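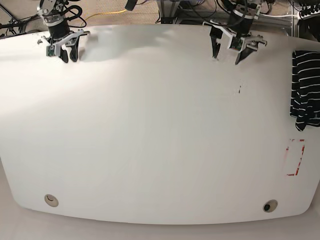
Reading time: 4 minutes

Clulluren introduces the Flekuter worktable for shared workrooms

SASTIVON, January – Clulluren, the maker of tables and storage for schools, libraries and workplaces, has announced that its new Flekuter worktable is open for orders. The table has a broad white top with a smooth, matte surface, rounded front corners and a front edge that curves gently outwards towards the person using it.

Flekuter is the first table in the Clulluren catalogue to be designed entirely at the company's Sastivon site. It is intended for rooms where one table has to serve several kinds of work in a day, such as sorting, packing, cutting out, marking up drawings or preparing teaching materials. It replaces the company's straight-edged worktable, which will remain available until present stocks are sold.

The curved edge

The decision to curve the front edge followed a long period of trials with existing customers. Users of the earlier table told the company that they tended to work at the middle of the long side and seldom used the ends, and that square corners were a nuisance where people had to pass between tables. Several had fitted their own corner guards.

On the Flekuter the front edge bows outwards along its length and meets the sides in a rounded corner. The curve is slight. Clulluren tested deeper versions, and these were well liked by people working alone, but they proved awkward when two tables were placed front to front. The final shape was chosen as one that can be used singly or in pairs.

Vidar Wallin, Head of Product at Clulluren, said: "A worktable is a plain object and customers are right to expect it to stay plain. We were asked for more usable space at the middle and for corners that people could walk past in comfort. The shape of the top answers both requests, and we have tried to leave everything else alone."

A matte white surface

The top is supplied in white only at launch. Clulluren considered a gloss finish at an early stage and set it aside after users reported that overhead lamps were reflected in it, which made small parts and printed sheets harder to see. The matte finish was developed with Namboodiri, a surface finishing firm that has worked with the company on its library ranges.

White was preferred by most of those who took part in the trials. Dark and coloured items are easy to find against it, and it sits well with the pale grey floors common in newer buildings. The company accepts that a white surface will show marks sooner than a darker one, and full care instructions are supplied with every table. For daily cleaning, a soft damp cloth and a mild washing-up liquid are recommended. Scouring pads, wax polish and strong solvents should not be used, as they may alter the finish and leave shiny patches. Ink should be wiped away promptly. Customers who intend to cut directly on the table are asked to use a mat.

Trials

Before release, tables were placed in 28 workrooms for one full term or the equivalent working period. The rooms included school craft rooms, a library repair room, two mail rooms and a costume store. Those taking part were asked to use the table as they would any other and to keep a short written record.

Two changes were made as a result. The fixings beneath the top were moved further back to give more room for the knees, and the adjustable feet were given a wider base after some users found that the first version shifted on hard floors. A request for a built-in drawer was considered and declined for this model. A separate drawer unit, 59 cm high, has been designed to stand beneath the table and may be ordered with it or at a later date.

Lighting and placing

Clulluren advises that the table should be placed with its curved edge facing into the room. Where the main light comes from one side, a second light may be needed to reach the far edge, where shadow can gather. Customers planning a whole room may send a simple sketch with measurements to the sales office, which will return a suggested layout free of charge.

Each table should be assembled by two people. No special tools are required, and an Allen key is included. The top should be rested face down on a blanket or the packing sheet while the legs are fitted, and the feet adjusted once the table is standing in its final position.

Price and availability

The Flekuter worktable may be ordered now from Clulluren and from its approved dealers. A set of four tables costs £2,796, including VAT and delivery to a ground-floor address on the UK mainland. Single tables are priced on request. Delivery to upper floors, and removal of old furniture, can be arranged at extra cost.

All tables carry a 10-year guarantee covering the top, legs and fixings in normal indoor use. The guarantee does not cover cuts, burns or damage from unsuitable cleaning products. Replacement feet and fixings will be held in stock for the same period, and tops may be bought separately.

Samples of the finish are available to schools, public bodies and design practices on written request.

About Clulluren

Clulluren designs and makes tables, shelving and storage for shared rooms. Its offices, workshop and showroom are in Sastivon. The showroom is open to trade and public visitors by appointment.

Press enquiries

Requests for interviews with Vidar Wallin, for further product details or for the loan of a table for review should be addressed to the Press Office, Clulluren, Sastivon.

ENDS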